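Suche Suchbegriff eingeben Erweiterte Suche

Forum Hauswirtschaft Flunham > Textilien und Tischwäsche
Thema: Bedruckte Tücher beim Eindecken

Hauswirtschaft_Flunham schrieb:
Sehr geehrte Mitglieder, zum April überarbeiten wir die Richtlinie für das Eindecken in den Kindergruppen. Der Entwurf sieht vor, das Tuch zuerst vollständig auszubreiten und Teller und Becher erst danach aufzustellen. Der Bestand umfasst 400 Tücher, überwiegend blau mit Tiermotiven. Wir bitten um Stellungnahme zur Reihenfolge und zur Handhabung des Stoffes.

Textilstelle Koyama schrieb:
Der Reihenfolge können wir nicht zustimmen. Das Geschirr kann am hinteren Tischrand bereitstehen, solange das Tuch davor noch zusammengeschoben liegt. Wir verweisen auf die ersten beiden Aufnahmen: einmal das zerknitterte, einmal das ausgebreitete Tuch. Die dritte zeigt den Griff in den Stoff am Kinn eines Tiergesichts.
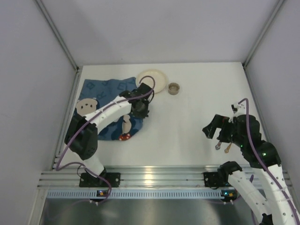
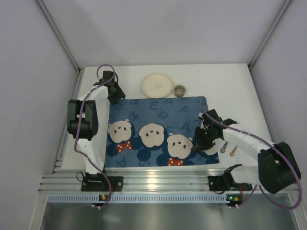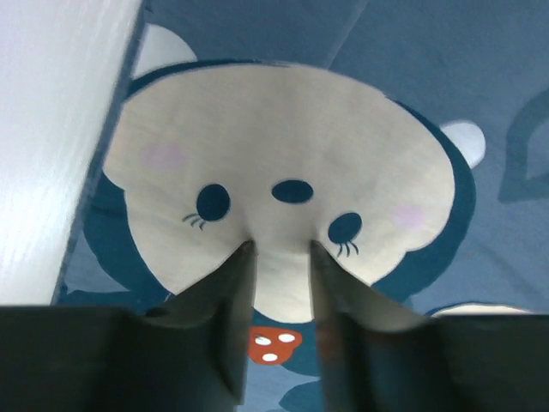 Für das Glätten empfehlen wir, den Stoff an zwei Ecken zu fassen und nach außen zu ziehen. Wird mitten im Motiv gegriffen, bilden sich Falten, die anschließend gesondert auszustreichen sind. Unsere Tücher werden bei 60 Grad gewaschen.

Clukirine_Verwaltung schrieb:
Dem ist zu widersprechen. Bereitstehendes Geschirr verkürzt die verfügbare Tischfläche. In unserem Haus verbleibt es daher bis zum Abschluss des Glättens auf dem Servierwagen.

Hauswirtschaft_Flunham schrieb:
Beide Stellungnahmen werden zum Entwurf genommen. Der Abschnitt über das Fassen an den Ecken wird übernommen, über den Standort des Geschirrs entscheiden die Häuser vorerst selbst.

Kommentare (2)

Waeschekammer_Sued: Gilt die Regelung auch für Tücher mit Buchstabendruck? Bei uns ist die Ausrichtung der Schrift vorgeschrieben.

Sososlow_Einkauf: Wir bitten um Zusendung der Endfassung.

Diese Website verwendet Cookies. Einstellungen Alle akzeptieren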